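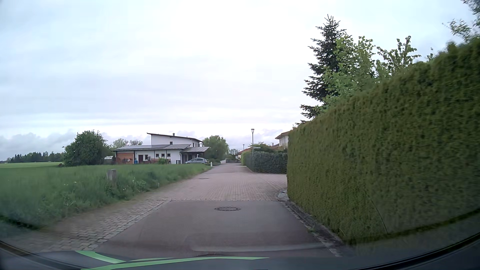
Otby Lane: drainage and paving

Gutter clearing on Otby Lane is scheduled for November. Pretorius will remove debris and weeds from the stone edging along the hedge, then lift both manhole covers to inspect the chambers. The block paving at the side opening will be checked for settlement along the asphalt seam. Work starts at 8 a.m. and the lane stays open to residents, with a 12 mph limit. Please keep vehicles off the cobblestone strip. The approved cost is $2,980. Questions go to Unathi Mofokeng, extension 832.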